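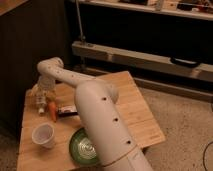
Handout 7: Trying out the Lyimo tabletop arm
Intro to Automation, prepared by Mercy Mosoti

We have the Lyimo kit on loan from Nenico until the end of January, and I can't wait for you to get your hands on it! Last week we covered joints and reach. Now we move to what a buyer would ask: how well does it cope with ordinary stuff on an ordinary table?

The object set is plain household things on purpose. A clear bottle, a carrot, a small cup, something round and green, a bowl or plate. Each one is a different problem. Clear plastic is hard for depth sensing, a carrot tapers (so where you grip it matters a lot), and a light cup tips if the fingers come in even slightly off center.

What to look at

Setup. Nenico's guide is short and mostly clear. Skip the chapter on wall mounting.

Teaching by hand. You move the arm through a path and it plays the path back. This is my favorite part of the kit. Go slowly near the elbow, where small pushes turn into big swings at the tip.

Repeat runs. Fuseini Ayaaba and I ran the carrot pick 200 times with the stock settings and got 114 clean grasps. With the grip point moved toward the thick end we did much better, but we haven't finished that count, so please add yours to the sheet.

Weak spots. The software forgets your saved poses if you close it during a run. Save first. The speed slider also jumps at the low end, and I've written to Nenico about it.

For the write-up: two pages, in pairs. Say who you think should buy this kit and who should wait. Back it up with your own runs, failed ones included.

Related handouts
Handout 5: Joints, links and reach
Handout 6: Reading a spec sheet (Bostach gripper)
Lab safety notes

Comments (3)

Jitendra Upadhyay: Can we use our own objects for the write-up? I'd love to try a sponge.

Mercy Mosoti: Yes please! Keep it light and note the size.

Norbert Beneš: The pose bug got us too. We lost almost a full run.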